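The arm that let go of nothing

I said I'd write up the fault that ate most of my September, so I'm finally doing it. Short version: the left arm on our table-wiping setup started reporting that it had dropped the cloth when it hadn't, and once in a while it did the reverse and kept hold when it had been told to open. The second one is the one I worried about.

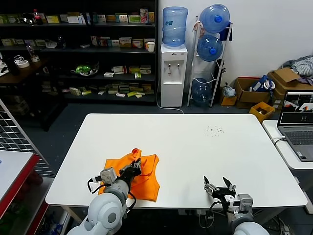

Posted by the author, January 2022
Filed under: robots, things that broke

The job is simple. Left arm takes the orange cloth, right arm stays out of the way with its gripper open, left arm wipes the crumbs off the table. We call the project Prosinia, for reasons that go back to before I joined. The control software is our own and it's called Anen. It had been running well enough that I'd stopped watching every attempt closely, and that was my first mistake.

I went back through the logs for 88 attempts. In 10 of them Anen had recorded a drop while the motor current said the fingers were still squeezing something. When it thinks it has dropped the cloth it goes back down for another grab, so you get a closed hand with a fistful of cloth being pushed into the tabletop. The arm has a force limit and it did trip, but later than I'd like.

The stuck-closed cases were rarer. There were 4. I was standing next to the table for one of them and reached over to pull the cloth free by hand, and the arm started its retry while I had hold of the other end. No injury, not even a pinch. I still should have hit the stop button before I put my hand in there. I know that rule. I wrote it on the sheet by the door.
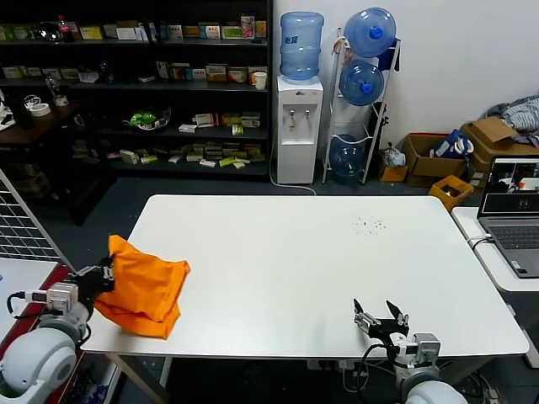
My first guess was the cloth. It bunches up differently every time, and a thick fold reads very differently from a single layer. I spent two days on that and got nowhere. I tried a stiffer cloth, then a smaller one, and the false drops kept coming at the same rate.

Then I blamed the position sensor, which comes from a supplier called Zwahlen. I swapped it for the spare. Same thing.

What it came down to was a cable. The feedback line for the left hand had gone bad just inside the connector, and it only lost signal when the wrist was turned past a certain angle. At rest it tested fine, so every bench check I did passed. I found it by holding the wrist at the far end of its travel and wiggling the cable with a meter on it. It took five minutes once I thought of it.

The part that bothers me more is in the software. When the signal went missing, Anen filled in the last good value and carried on. If the last good value said open, it decided the cloth was gone. If a close command had just gone through, it could sit there waiting. A missing reading should have stopped the arm – it should never have been treated as a reading at all.

So there are two fixes. The new cable is from Jendier and has a longer loop at the wrist, so it doesn't get pulled tight on the turn. And Anen now stops both arms on any lost signal and won't start again until a person clears it. That has made it more annoying to run, and I've had a few stops that were only noise. I'm leaving it that way for now.

I still want to move the stop button closer to the side where I stand. It's on the list, under the bit about relabeling the spare cables.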